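Ticket: Wi-Fi drops out on the second floor, window side
Opened by: Solveig Skjelbred
Assigned to: Hywel Hughes
Site: Leltunport, main building
Opened: April 23, 2019
Status: Closed

Original report

The wireless keeps dropping for anyone sitting on the window side of the second floor. Laptops show full signal, then pages stop loading for a minute or so and come back by themselves. Phones do the same. Wired desks are fine. I lost two calls with the Sandberg office this morning and Hanyu could not upload the supplier list at all. It started after the Easter break as far as I can tell.

Reply from Hywel Hughes

Thanks Solveig. Can you tell me which network name people are using, and whether the drop happens when you sit still or only when you walk about? Please also run the speed page from the window side and again from the corridor and send me both results.

Reply from Solveig Skjelbred

Staff network, not guest. It happens sitting still. Corridor gave 400 down. Window side gave 3 down, then the page would not finish. I tried it at the end desk and at the round table by the window, same result in both places.

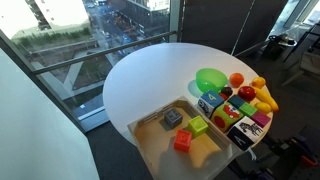

Step 1: Check the access point

Logged in to the controller remotely. The window side access point has been up without a restart since before the break, so it is not losing power. Firmware is the same as on the others. Client list shows laptops joining, staying a short while, then leaving and joining again. No errors on the switch port. Swapped the patch lead at the cabinet anyway. No change.

Step 2: Check the channels

The controller is set to choose channels by itself. The log shows the window side unit changing channel over and over through the day, each time with the note "radar detected". Every change throws all clients off for a minute, which fits what Solveig described. The corridor unit sits on a low channel and has not moved once.

I asked Folke Grønli whether anything had changed on the controller. He had turned on the wider channel list before the break to get more speed upstairs. That list includes the channels shared with radar. We are close enough to the harbour for this to matter.

Step 3: Fix the channel

Set the window side unit to channel 44 by hand and cut the channel width to 40. Left the automatic setting on everywhere else for now. Asked Solveig to test from the same two places.

Reply from Solveig Skjelbred

Better. 189 down at the end desk and 176 at the round table. Had a long call with Sandberg and it held. Hanyu says her upload went through on the first try. Teun Van Rooij still gets dropped, but only on his own laptop.

Step 4: Teun's laptop

Different problem. His machine had both the staff and guest networks saved and was hopping between them. Removed the guest network and updated the wireless driver. He restarted and has stayed connected since.

Note from Folke Grønli

I have taken the radar channels off the list for the whole building. The top speed is a bit lower on paper. If anyone complains about slow file copies they should use a cable. The Fudia stockroom has its own controller and I have not touched that one, so if the same thing is reported there, look at the channel list first.

Closing note

No radar entries in the log since the change. Solveig is happy for this to be closed. I will look at the log once more in May and open a new ticket if the channel changes come back.

Hywel Hughes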